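Mellalton opens equipment planning service for home robot buyers

MELLALTON, December - Clorkov today opened Akden, a planning and budgeting service for housing operators who are looking at household robots and dont want to buy the wrong ones. Simulated rooms first, purchase order second.

Akden costs $400 per floor plan. Buyers send in a layout, get back a simulated home plus a budget sheet covering machines, chargers, spares and service. Turnaround 4 working days. The library now holds 1363 rooms and 78 equipment profiles, more being added.

First customer is Butt, the rental housing company, which is planning next year's equipment budget with it.

Simulated interiors, with cabinets in the first and third and a sitting room in the second:

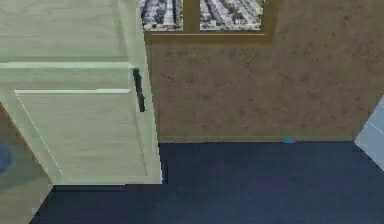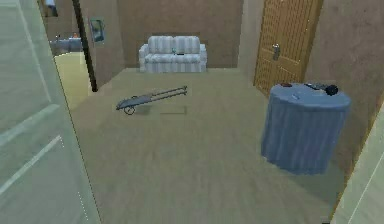
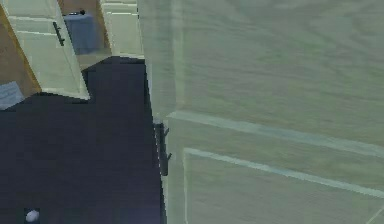
Orders placed before the end of December keep the launch price. Lease and purchase figures are listed side by side on the budget sheet, taxes and shipping not included. Existing Clorkov customers can add Akden to thier current contract, no new paperwork. Quotes and sample budget sheets from the Clorkov sales desk in Mellalton, open from 8 a.m.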